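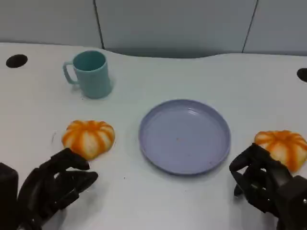 Trovthorpe's evidence room lost track of 1,183 items. A former supervisor explains how

2020-12-30

The audit of the Trovthorpe Police Department's property and evidence room runs to 59 pages, and most of it is tables. It was completed in March by Zaidi, an outside accounting firm hired by the city, and released this month after a public records request. It found that 1,183 items listed in the department's inventory system could not be matched to anything on a shelf.

The department has said that most of those items were probably returned to owners or destroyed under court order, and that the paperwork was never entered. It has not said which ones.

The former supervisor of the evidence room worked there for 20 years and left before the audit began. The supervisor agreed to an interview on the condition of not being named, citing a pension dispute with the city that is still open. The department did not dispute that the person held the job.

"I read the whole thing twice," the former supervisor said. "The number didn't surprise me. I would have guessed higher."

The room is in the basement of the old headquarters building. Officers leave sealed bags in lockers upstairs, and a clerk empties the lockers, checks each bag against its form and gives it a shelf location. When the former supervisor started, locations were written on index cards. Later they were typed into a spreadsheet, and after that the city bought a barcode system called Vurnora.

The trouble, in the former supervisor's telling, started with that last change.

"They gave us a weekend to switch over. You can't do a full inventory of that room in a weekend. So what they did was load the spreadsheet into the new system and call that the inventory. Whatever was wrong in the spreadsheet was now wrong in Vurnora, except it had a barcode on it and looked official."

The audit says something similar in drier language. It notes that the system was "populated from legacy records without physical verification" and that no complete count was done afterward.

Asked why a count was never done later, the former supervisor pointed to staffing. The unit had two clerks for most of those years, and one was often pulled away to cover the records window. Requests for a third position went into the budget and came back out.

"Everything coming in has to be handled that day. An officer is standing there, or the lab is calling, or a prosecutor needs a gun for court in the morning. Counting what's already on the shelf can always wait until next month. And it did."

The auditors pulled a sample of the unmatched items and looked for any record of what had happened to them. For some they found signed release forms in paper case files. For others they found destruction orders from Breltell County Court but no entry showing the destruction took place. For a third group they found nothing.

The former supervisor said the second group did not worry her much. Items approved for destruction were boxed together and taken to an incinerator, and a sergeant signed one form for the whole box. If a clerk skipped a line when entering that form, the item stayed in the system as if it were still on the shelf.

"The third group is different. If there's no release and no court order and it isn't there, then I can't tell you what happened, and I don't think anybody should be telling you they can."

The department's public statement says there is "no indication of theft." The former supervisor would not go that far in either direction.

"I never saw anyone take anything. If I had, I would have reported it. But I also know how many people had a key."

The audit addresses the keys in two paragraphs. Policy limited access to evidence staff and one commander. In practice, the auditors wrote, a spare key was kept in the watch commander's desk for emergencies, and the log that was supposed to record its use had long gaps. The door did not get an electronic reader until after the auditors had finished their field work.

The former supervisor said she raised the spare key in writing more than once. She no longer has copies of those memos. A request for them filed with the city was still pending when this story was published.

What the missing items mean for criminal cases is harder to pin down. The audit did not try to work out whether any of them belonged to open cases, and says so in its section on limits. The Breltell County prosecutor's office said it had received the report and was reviewing it. It declined to say whether defense lawyers had been notified.

The former supervisor thinks they should be.

"Somebody's attorney may want something tested again in five years. They should know now whether it's there. You don't want to find that out the week of the hearing."

Property taken for safekeeping is another matter. It belongs to people who were never charged with anything, or whose cases are over: wallets, phones, tools, jewelry from a car that was towed. Owners are supposed to get a letter telling them how to claim it. The auditors found that letters were often sent to the address on the original report and not followed up when they were returned.

"People would come to the window with the receipt in their hand," the former supervisor said. "Most of the time we found it. When we didn't, I had to send them to the city's claims office, and I know a lot of them never went. It's a long form for an old phone."

The city has accepted all of the audit's recommendations on paper. They include a full physical count, a yearly spot check by someone outside the unit, and a third clerk. The first two have dates attached. The clerk is listed as "subject to available funding."

The former supervisor said she would start with the count and shut the room to everything but court requests until it was finished.

"Pull every bag, scan it, put it back," she said. "It's boring work. I'd give it three months with enough people, and they'll need to bring those people in from somewhere else."

The department has not said who will do the count.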